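Stoltby Tovden cat tree, long-ish review

10/30/19
14 comments | 31 shares

Had the Tovden since May so this is overdue. Quick version — good tree, bad instructions, one daft design choice. Longer version follows, typing this on my lunch so forgive the spelling.

We have two cats. Osei is the big one, a neutered tom, heavy and not graceful. The other is a small tabby who goes up anything. The old tree was a cheap thing with cardboard tubes and it leaned from the first week. Wanted something that wouldn't.

Delivery. One long box, very heavy, left on the step. Get someone to help you lift it. Corners were bashed but nothing inside was marked.

Putting it together. Took me 90 minutes. Should be less. The drawings show the base upside down on page 2 and right way up after that with no word of warning, so I fixed the first post to the wrong side and had to undo it. Bolts are all one size, thank goodness. The hex key in the bag is soft and rounded off before I'd finished, used my own. Do the posts up finger tight till everything is standing, then go round again. The booklet doesn't say that and it should.

Sturdiness. Very good. Osei hits the top platform at a run and it gives a little shudder, nothing more. There's a wall strap in the bag and I fitted it anyway. We've floorboards that bounce a bit, so on a solid floor you'd probaly feel even less.

The posts. Proper sisal rope, thick, wound tight. After a summer of daily clawing the bottom one is fluffy for a hand's width and the rest looks new. Posts unscrew one at a time so you can swap the bottom one with a higher one. Have not needed to yet. Spares are sold singly, which I like.

The platforms. Covered in a short grey carpet, hoovers up fine, though fur works into the edges where it's stapled. Found one staple not pushed home. Run your fingers round before you let a cat on it. The top one has a raised lip and that's where they both want to be. Only room for one. Rows most evenings.

Now the daft bit. The hidey box sits right at the bottom with its opening facing the post. So a cat has to squeeze round to get in, and Osei simply can't. The tabby can but doesn't bother. I turned the box a quarter round, drilled two new holes, and she was asleep in it the same night. Shouldn't have to drill a new cat tree. If you rent your tools from a neighbour like I do it's a faff.

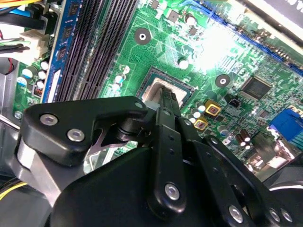 Selorm Annan wrote to me that the box can go on the second level instead if you leave out the hammock, no drilling, and that a cat with stiff back legs will manage that height fine from a footstool. I haven't tried it. Would lose the hammock, but then mine have never set foot in the hammock.

Against the Drurnside, which my sister has — hers is taller and prettier, and wobbles. The carpet on hers is longer and catches claws. I'd take the Tovden again, even with the box business.

Wouldn't suit a very old cat as it comes. The first jump is a big one and there's no ramp, not even as an extra. Kittens fine once they can climb.

Would I buy it again, yes. Bring your own hex key.

363 people found this helpful
628 views this month

Related
Drurnside tall tree: six months on
Replacing sisal rope without losing your temper
Window perches for heavy cats
Stoltby spare posts, which fit what
Two cats, one top shelf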